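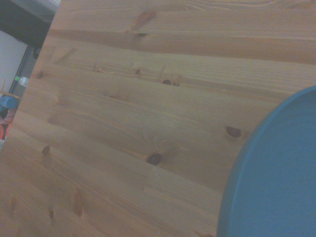
Ilse Hoekstra wanted it minuted that her late husband's name had two a's in it, and that the bench had one.

"Noted," said Bram Groen, and did not write anything down.

The bench stood on the towpath at Nivelgate, facing the canal and, past the canal, the back of a tire warehouse. It had gone in on Monday. By Tuesday it had a brass plate on it that read IN LOVING MEMORY OF MARTEN HOEKSTRA, WHO HATED THIS VIEW. The view part was correct. Ilse had paid by the letter and had thought hard about the view part. Marten, however, had been Maarten for 69 years and had corrected everyone he met, including a judge.

"How much to add an a?" she asked.

Bram turned some pages. The Vostville Parks Office did not add letters. It replaced plates. A new plate was 86 dollars, plus the wording, and there was a form.

"I filled in the form. I wrote it with two a's."

He found the form. She had written it with two a's. Somebody at the engraver's had drawn a small, helpful line through one of them.

"That would be Lachance," said Bram. "They're very careful over there."

She walked home by way of the engraver's. The man at the counter was called Bart Schouten, according to a plate, and she checked it for errors. He was sorry. He was so sorry that he offered her a free plate for another bench, should she lose anyone else.

"I'd like this one fixed."

"We can't squeeze it in. But I could do you a very small a, above the line, with one of those little arrows under it."

"Like a schoolteacher."

"We do it more than you'd think," said Bart.

Ilse thought about this over the weekend. She thought about it mostly on the bench, where she had started eating her lunch, and where it was possible to eat a whole cheese sandwich without looking at the tire warehouse if you turned your collar up. On Sunday a man she didn't know sat down at the other end. He had a dog that seemed to have been assembled from two other dogs. He read the plate for some time.

"Did he really hate it?" he said.

"He wrote to the warehouse. He wrote to the canal people too, asking if it could be bent."

"Bent?"

"The canal. Just the last part."

The man considered the last part of the canal. "It's spelled wrong," he said. "My brother-in-law's a Maarten. Two a's. He goes on about it."

Ilse gave him half of the sandwich.

On Monday she telephoned Bart Schouten and told him to go ahead with the little a and the arrow, and to make the arrow sharp. He did it on site, kneeling on a folded newspaper, and charged her 2 dollars for the letter. The arrow was free. She asked for a receipt, and he made it out to Mrs. Hokstra.

Filed under: Short Reads > Fiction
Print this story
E-mail this story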